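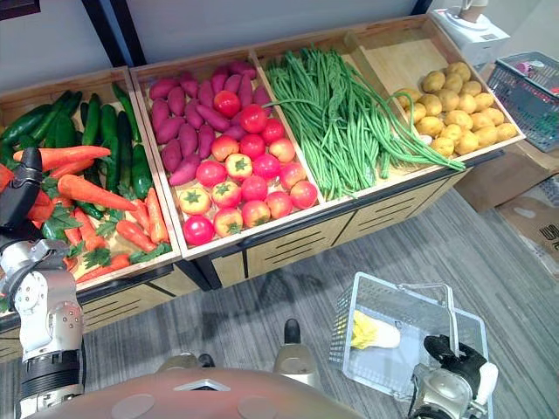

From: Kristóf Antal
To: display-fixtures list
Date: 03/11/2024
Subject: Re: Two products in one bin – divider or no divider?

On the Climer thread, Meireles wrote:

> We have the same slatted-front unit in black frame and light wood,
> and we dress it with artificial stock for the training room. Two
> questions. First, do you divide a bin that carries two products, or
> let them run together? Second, our root vegetables slide to the
> front within a day or two and the back of the bin ends up bare.
> Is that the slope, or are we just short of stock? We bought one
> case of each line from Genau in May and I would prefer not to
> buy a second.

Taking the second question first, as it is the simpler one.

It is mostly the slope. Molded potatoes are light and nearly round, and on a sloped board they settle against the front rim whatever the fill. We weighed a case: 58 pieces came to less than a single bag of the real thing. Without weight on top nothing holds the back rows in place. A second case would cover the bare board for a while and then settle the same way.

What has worked for us is a riser. Cut a piece of closed-cell foam to the inside width of the bin, 18 inches deep in our case, and lay it at the back under a dark non-slip mat. Check that the mat ends short of the front rim. Potatoes go on last, larger pieces at the back. If you want to keep the wood visible, use two narrow battens across the board and skip the foam. Battens hold cucumbers badly, so only do this under potatoes or onions.
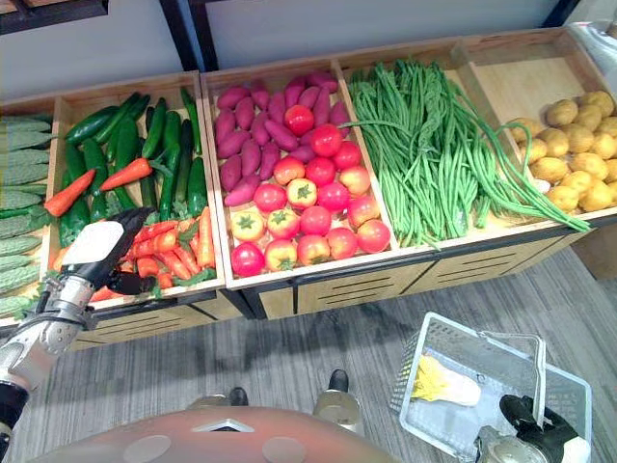
As for dividers, I took ours out and have not put them back. A divider in a shared bin uses up width and leaves a straight gap on each side that has to be refilled constantly. Running the second product over the front of the first gives you the boundary without the hardware. The sweet potatoes and tomatoes are the pair I would copy: long pieces to the back as a bed, tomatoes spread over the front half and up onto the sweet potatoes, right to the rim. The purple and the red are close in value but the shapes are different enough that the line reads from across the room. Turn part of the tomatoes stem side up. A whole layer showing smooth bottoms looks like a bin of balls.

Cucumbers and carrots are the weaker pair. Both are long, both roll, and the carrots migrate. Expect to pick carrots off the cucumbers whenever people have been handling the bin. The leafy tops help a little, as they catch on one another and slow the drift. I would not trim them.

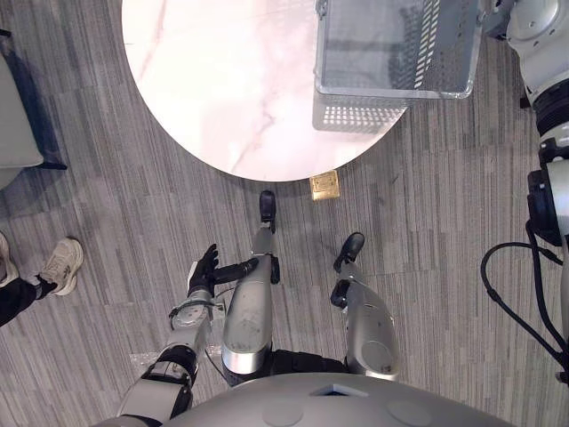

Green beans should have a bin to themselves. Ours are laid in bundles from back to front. Do not tie them. Tied bundles keep their shape when lifted but they look like brushes, and the ties go missing. The cost is that beans work their way over the edge into the next bin, and a reset has to include putting them back.

Reset order, for what it is worth: beans, then carrots, then tomatoes, then potatoes. With one person it takes us 21 minutes including wiping the rims. Doing the potatoes first adds time because the beans fall into them.

One item that was not asked. Keep a side table within reach of the unit for the basket. If shoppers in a training exercise have to set the basket on the floor, they drop produce into it from standing height, and the calyxes come off the tomatoes. They can be glued back – any flexible craft adhesive will do – but the joint shows. A small round top is enough. Leave the handle up, so it can be lifted without disturbing what is inside.
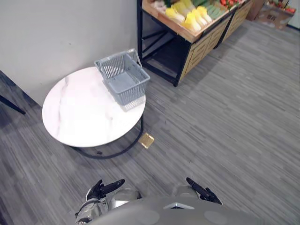

Basket and side table, produce unit behind.

The slatted panels on ours are the Erkero pattern, order code 2161 on our paperwork. If yours came through a different supplier, measure the inside width before cutting foam. I have seen two versions of the same unit that did not match.

I can post the riser template if there is interest. It is a plain rectangle with the front corners relieved, so a sketch may be quicker.

Kristóf Antal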